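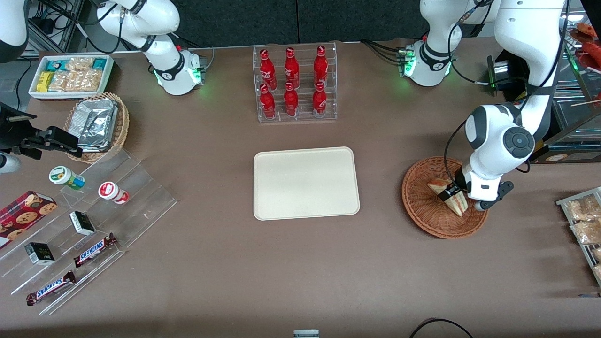
Looking After Your Records at Home: Tips From a Collection That Got Out of Hand

By Deirdre Geraghty | August
223 shares | 13 comments

I own far too many records and I love every one of them, even the polka album with the chewed corner. Over the years I've picked up a pile of habits that keep them playing well, and most of them cost next to nothing. Grab whatever is useful!

Washing a grimy thrift store find

Fill a clean spray bottle with distilled water and add one drop of plain dish soap. One drop, really — more than that and you'll be rinsing all afternoon. Cut a circle of plastic from an old food tub lid and hold it over the label while you spray. Wipe with a soft microfiber cloth, always following the grooves around, never across them. Rinse with plain distilled water and stand the record in a dish rack lined with a clean towel.

Let it dry all the way before it goes near a sleeve. I once put a lovely old soul record away damp and found gray speckles on it a month later (they came off, but I had to wash it three times and say sorry to it).

Swap the inner sleeves

Old paper sleeves shed dust and leave fine scuffs every time you pull the record out. Poly-lined ones are so much nicer. I buy the Lunden ones in packs and do a handful whenever there's a ball game on the radio. If the original sleeve has lyrics or photos on it, keep it in the jacket next to the new one.

Getting price stickers off a jacket

Oh, this is my favorite job! Set a hair dryer on low and warm the sticker for a few seconds at a time. Lift one corner with a fingernail and peel slowly, keeping it almost flat against the cardboard. Leftover gum can be dabbed up with the sticky side of a bit of masking tape. On shiny jackets a tiny bit of lighter fluid on a cotton swab works too, with the window open and nothing lit nearby. Don't try that on matte paper. It leaves a ring.

Storing them

Straight up and down, snug but with room to slide a hand in. Leaning records warp, and stacked ones warp faster. Keep them away from radiators and sunny windows, and out of the attic completely. If your shelf has long open runs, put in a divider every foot or so. I cut mine from scrap hardboard and sanded the edges.

Check what the shelf can carry, too. My brother-in-law is up to 1000 albums now and his first bookcase bowed like a hammock. He moved everything into Conneely cubes screwed to the studs and they haven't budged.

Flattening a mild warp

Put the record in a clean paper sleeve between two sheets of plate glass, lay some heavy books on top, and leave it somewhere at normal room temperature for a few weeks. Mine sits under the atlas and two cookbooks. Please skip the oven trick you see going around. I lost a very good live album that way and I still miss side two.

Needle care

Brush the stylus from back to front, toward you, with a dry soft brush. A small square of melamine sponge stuck to a coin works as well: lower the needle straight down onto it, lift, and you'll see the little gray dot it leaves behind. I do it before each session, and it made a bigger difference to the sound on my old Miltetti turntable than the new cables did.

Static

Winter evenings in my house are all crackle. A pan of water near the heater helps, and so does a carbon fiber brush, used lightly while the record spins. Hold it still for two turns and then sweep it off toward the edge.

Cassettes count too

If a tape has sat for years, fast-forward it to the end and rewind it before you play it. Clean the heads with rubbing alcohol on a swab, and turn the swab over when it goes brown. Loose pressure pads can be glued back with a speck of craft glue on a toothpick — go easy!

Next month I'm doing CD cases, including how to get those broken hinge bits out of a hinge that won't let go.

59 people saved this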